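June 2020

Workbench notes, Nultton branch library of study aids (meaning the back room and the two long tables).

Picked up the scripture memory wheel again. Version three. Versions one and two are in the drawer and will stay there until the class forgets them. The idea hasn't changed: two card discs, one with a window, a brass fastener through the middle, turn it and a verse shows up. Children eight to eleven. Adults have asked for one as well, in a tone that suggests it's for a nephew.

Card stock. The Hirkska sheets fold clean but the ink sits on top and comes off on thumbs. Mercy Bakilana tried them with her Primary class and reports that First Nephi 3:7 transferred in full to one boy's chin. Going back to the plain heavy stock from Nzioka, cream, which takes a felt pen well and costs a bit more. We have 152 sheets left. One wheel eats a sheet and a half if I cut badly, one sheet if Kibet cuts.

Window size. Still wrong. At an inch and a quarter the short verses float around in there looking lost and the long ones lose their last word. "Charity never" is not a doctrine I want to be responsible for. Made the window taller, same width, and that got most of them in. Alma 37:6 needs two lines and smaller writing. Left it out for now. Idrisa says leaving out the verse about small and simple things because it's too big is the best thing that has happened to him all month.

Verse list. Started with twelve, cut to ten, crept back up to twelve. Gitau wants the references on the back of the disc so the kids can check each other. I wanted them on the front under the verse. Tried it his way on two wheels and his way is better, and I have told him so in writing, here, where he is unlikely to look.
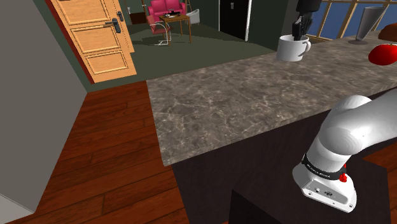
Fastener. The brass ones tear the hole after an evening of hard turning. Glued a small ring of scrap card behind the hole on wheel five. Better. Wheel six has two rings and is so stiff you could use it to build character. One ring it is.

Also on the table: the gratitude chain. Each family writes one thing per paper link and brings the links back in July to be joined up. Wycliffe Rashidi's count so far is 289 links out and 127 in, and he thinks that's decent for people who also lose library books. Read a few while stapling. Rain. Grandmother's knees holding up. "My brother was nice" with the date after it, for the record I suppose. Staples catch on sleeves, so switch to glue stick for the rest and put up with the wait.

Length: Wycliffe wants it to go all the way around the chapel hall. I make it about 700 links to do that with any droop in it. He says no droop. I say paper has droop. Leaving this between him and the paper.

Testimony cards (the fold-over kind that go inside a gift copy). Printed a test run off the Skekeo layout Kibet set up. Lines too close together for anyone over fifty and the box for a name is bigger than the box for the testimony, so that tells you who designed the template. Fixed both. Added a blank line at the bottom with no label. People kept wanting to write something after they'd signed, usually a phone number, once a recipe.

The prompt on the inside flap is still a problem. "Share your feelings about the Book of Mormon" gets everyone the same three sentences, mine included. Mercy suggests asking "Which page would you open it to first, and why that one?" Tried it on myself. Took twenty minutes, used up both sides and made me go find a tissue, so we're going with Mercy's.

Things that didn't work, so we don't do them again:

Felt figures with real buttons for eyes. Alarming. Samuel the Lamanite on his wall looked like he knew something about you personally.

Salt dough plates. Two cracked, one got tasted.

Writing the verses in gold pen. Lovely in daylight. The hall has no daylight.

To do before the next one:

Redraw the wheel template with the taller window and trace it onto something stiffer than the cereal box.
Ask Idrisa for the good compass back.
Glue sticks, the big ones.
Kibet to cut, me to keep my hands off the knife.
Find a short verse to fill slot seven. Idrisa has proposed "Jesus wept" and says it fits with room to spare. It does fit. Holding it in reserve.

Wheel five is on the shelf by the door if anyone wants to try it. Turn it to the right, to the left it still sticks a little at Moroni.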